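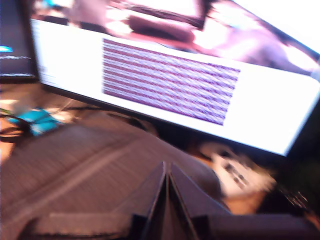

**Luscombe 公布 Ivumard 家务与店铺杂活试用结果：能干一部分，离“放手不管”还早**

*Ilano 讯，三月，可即时发布*

先说结论吧，我知道做记者的朋友一天要翻多少份新闻稿：我们家的 Ivumard 现在能叠毛巾，能收拾一张不算太乱的桌子，能把货架上歪掉的盒子扶正，慢，但能干。它还不能替您洗碗，也不能一个人看店。谁要是跟您说今年家用机器人就能包揽家务，您可以先请他当着您的面套一床被罩！

我是 Luscombe 的对外联络，这份稿子是我写的，所以里面会有不少“我”。公司同意我这么写。以前我们发过一份很标准的新闻稿，通篇“赋能”“引领”，发出去之后唯一来电话的人是想卖我们办公椅的。这回我想换个写法，把这段时间在 Ilano 做的事情原原本本讲一讲，好的坏的都讲。

## 我们做了什么

过去9个月，我们把 Ivumard（一套两指夹爪加机械臂，外带我们自己的控制软件）放进了两种地方：一种是普通人家的屋子，都在 Ilano 城里，有老小区也有新楼；另一种是 Koller 的店铺，卖五金和家居小件的那种，地方不大，货架挨得很紧，过道里常年堆着刚拆的纸箱。

我们挑了5类活：叠布料、收桌面、理货架、把东西从袋子里拿出来放好、擦平面。挑这些是因为它们天天有人干，而且干的人多半不觉得自己在干什么了不起的事。您叠毛巾的时候脑子里想的是晚饭，对吧？机器可没有这个福气，它得把全部心思都放在毛巾上，然后还是叠歪了。

整个试用一共记录了3,606次任务。一次任务就是一件完整的事，比如“把这条毛巾叠成四折放到左边”，从机器开始动算起，到它自己报告做完，或者到人伸手叫停。中途需要人帮一把的，我们一律记为没做成。这条规矩是工程组定的，我当时还去求过情，说夹爪就差那么一点点，旁边的人只是轻轻推了一下嘛。他们没理我。现在想想他们是对的，家里没人的时候可没有谁来推那一下。

## 哪些活它干得像样

**货架。** 这是最让我高兴的一项。Koller 的店里，硬纸盒、塑料盒这类有棱有角的东西，Ivumard 扶正、对齐、把后排往前拉，做得相当稳。店员的反馈也实在，有一位在意见表上写：“比我慢，但是它不会聊天聊到一半忘了。”我把这句话贴在了办公室的门上。

当然前提是盒子。换成挂钩上吊着的小袋螺丝，事情就变了味。袋子会晃，一夹就转，一转就勾到旁边那袋，最后整排都在晃。工程组的同事给这个现象起了个名字叫“风铃”，开会的时候说“今天又风铃了”，大家都懂。

**毛巾。** 平铺在桌上的方形毛巾，它叠得挺好看，边对边，角对角。厚毛巾比薄毛巾好，单色的比带花纹的好。薄的那种容易一下夹起两层，带花纹的容易让它把图案边缘认成毛巾边缘，于是很认真地沿着一条印上去的线对折，折完还报告“已完成”。

**擦平面。** 空桌子、空台面，没什么好说的，它擦得比我仔细。（我家里人要求我把这句写进来。）桌上只要还有东西，就得先收再擦，收这一步又是另一个故事了，下面讲。

## 哪些活它还干不了

**线。** 我单独拿出来说，因为这是我一开始完全没料到的大麻烦。真实人家的桌子上全是线：充电线、耳机线、显示器后面绕下来的黑线，一圈一圈压在别的东西底下。人收拾桌子的时候，手指会自动把线拨开，拨完自己都不记得。两指夹爪没有这个本事。它去拿一个小盒子，线搭在盒子上，它连线带盒一起提起来，然后线那头连着的东西也跟着动了。

我们现在的办法很朴素：软件看到线和要拿的东西搭在一起，就停下来问人。停得很频繁。有位参加试用的住户跟我讲，她在厨房做饭，机器在书桌边上一会儿叫她一声，一会儿又叫她一声，跟家里小孩写作业一模一样。我觉得她说得特别准确，也特别扎心。

**软的、没形状的东西。** 毛巾还算有个形状，换成袜子、带帽的外套、塑料购物袋，难度一下子就上去了。购物袋尤其难缠，它会塌，会反光，提起来的样子跟放着的样子完全是两回事。“从袋子里拿东西出来放好”是这几类活里最差的一项，我们原来设想得很美：您买完菜回来往台面上一放，去换双拖鞋，回来东西都摆好了。眼下您换完拖鞋回来，它多半还在研究袋口在哪里。

**被罩。** 我们试都没正式试。私下里试过，场面我就不描述了，工程组不让。

**看不清的时候。** 夹爪自己移动起来的时候，它看到的世界是糊的，亮着的屏幕、窗户边的强光都会添乱。我们的做法是让它在动手前慢下来看一眼，夹之前再看一眼。代价就是慢。这一点我后面还要说，因为问得最多的就是这个。

## 到底有多慢

我来讲一个具体的。一张正常上班族的书桌，杯子、本子、遥控器、几样说不清来路的小东西，一个大人收拾，去倒杯水的工夫就弄完了。Ivumard 收同样一张桌子，大约要15分钟，中间还要问您几回这个放哪儿、那个能不能动。

朋友听了总会接一句：那我要它干嘛？

我以前听到这句会急，会马上搬出一堆将来如何如何的话。现在我会说，看您是谁。对手脚利索、下班早的人，眼下确实不划算，您自己收吧，放首歌就收完了。可是试用里有一户，家里的老人弯腰不方便，东西掉到桌子靠里的角落就只能等晚辈来。对那一户来说，慢没关系，他们一整个下午都有时间，他们在乎的是别碰倒水杯，别把药盒放到找不着的地方。他们给的分数是所有人家里最高的。

店铺那边又不一样。Koller 的几位店长一致的意见是：营业时间别让它进过道，太占地方，顾客绕着走，小朋友还老想去摸。打烊以后随它慢慢来。所以试用后半段我们把理货架全都挪到了晚上，店里关了大灯，留一排小灯，它一格一格地扶盒子。早班的人来开门，先看看它昨晚留下了哪些“请人处理”的格子，顺手弄掉，再去开收银机。这个节奏大家都觉得舒服，我们打算就照这个样子往下做。

## 那么，机器能干家务了吗？

这是我每回出去介绍都会被问到的问题，也是写这份稿子的由头。我的回答是：能干几件，得有人在旁边，得挑着干。

要是您想听长一点的版本，我是这样看的。演示视频里的机器人看起来什么都会，很大程度上要感谢那张桌子。桌子是收拾过的，灯是调过的，毛巾是熨过的（真的有人熨！我们自己早年也熨过，我承认）。真到了住户家里，桌子上什么都有，灰色的布垫子搭在一边，线绕来绕去，窗帘拉一半，光打在屏幕上白花花一片。机器在这种地方能做成几件事，做成多少，这才是大家该问的，也是我们想老老实实回答的。

所以这次我们决定，把没做成的那些任务也一起公开出来。每一次失败，机器当时要做什么、在哪一步停的、是自己停的还是被人叫停的，都会写在说明里。住户家里的画面一律不放，这个在进门之前就说好了，放出来的只有文字记录和夹爪的动作数据。内部对这件事争论过一阵，有人担心同行拿去笑话我们。我个人的意见是，笑就笑吧，他们家的机器套过被罩吗？

## 几件大家常问的小事

**会不会夹到手？** 夹爪碰到阻力会松开，力度的上限设得很低，低到拧不开一个盖紧的果酱瓶。有住户为此投诉过，说连瓶子都拧不开算什么帮手。我们讨论之后维持原样。人和夹爪同在一张桌子边上，松一点我睡得着。

**家里有猫怎么办？** 猫进到工作范围它就停。有一户的猫很快摸清了这一点，每次机器一开始干活就跳上来坐着。那一户的成功率很低，我们照样如实算进去了。

**声音大不大？** 手臂移动的时候有嗡嗡声，隔一道门基本听不到。夹爪合上时有轻轻的一声“嗒”，有人喜欢，有人受不了，我们正在想办法做得更轻。

**能不能听懂方言？** 目前不太行。Ilano 本地的老人家跟它说话，它经常请人再说一遍，再说一遍还是没懂，老人家就自己动手了。这一项排在我们的改进清单很靠前的位置。

**现在能买吗？** 还不能。我知道这是新闻稿里最扫兴的一句。我们还没有定价，也没有发售的日子，谁要是在网上卖给您一台 Ivumard，那肯定不是我们的，请您告诉我一声。

## 接下来

第一，理货架这项功能会在 Koller 的店铺里继续用下去，仍然是打烊以后，仍然由早班的人收尾。我们会先把挂钩上的小袋货解决掉，能不“风铃”就不“风铃”，解决之前那几排货架还归人管。

第二，家里这边，我们会把力气集中在收桌面上。叠毛巾已经到了能用的程度，再往上磨，省下来的时间也有限；桌面才是每天都乱、每天都得收的地方。工程组正在做一种更窄的夹爪指尖，想让它能先把线挑开，再去拿东西。我在实验室看过几回，挑是挑开了，有时候又弹了回来。他们让我别写“即将突破”，我就不写。

第三，我们在找新的试用家庭，还是在 Ilano 城里。特别欢迎家里乱的！上一轮报名的时候，好几户人家在我们上门前一晚大扫除，弄得干干净净，工程师站在客厅里面面相觑，不知道该让机器收拾什么。请您千万别收拾。桌上有线更好，有一堆不知道是什么的小零件更好，我们是真的需要。试用期间会有一位同事全程陪着，机器不单独留在您家，您随时可以叫停，也随时可以退出，不用说理由。

店铺也欢迎来谈，尤其是卖布料、卖文具、卖那些软塌塌小玩意儿的店。做成盒子的东西我们比较有把握了，想换点难的试试。

## 给编辑和记者朋友

想来看现场的，可以到我们在 Ilano 的实验室，白天来看收桌面，晚上可以跟我们去店里看理货架。看之前我有两个小小的请求。请预留出足够的时间，它真的慢，有一位同行看到一半回去写完了另一篇稿子。也请允许它在您面前失败，我们不会为了来访专门布置桌子，您可以从包里掏一样东西放上去，让它试试，钥匙串、围巾、吃剩的半包饼干都可以。掉在地上我们捡。

任务记录的文字版可以向我们索取，引用时请连失败的部分一起引用。如果版面只够写一句，请写“还需要人在旁边”，别写“家务从此解放”，我妈看到会打电话来问我为什么家里还没有。

**关于 Luscombe**

Luscombe 设在 Ilano，做家用和小型店铺用的机械臂与夹爪，Ivumard 是我们的第一个产品，目前处于试用阶段。

**关于 Koller**

Koller 经营五金与家居小件店铺，为本次试用提供了场地、货架和很有耐心的早班同事。

**媒体联络**

Luscombe 对外联络组，Ilano。索取任务记录、预约参观、报名试用都找我们，来信请注明是哪一项，我们会尽快回复。

（完）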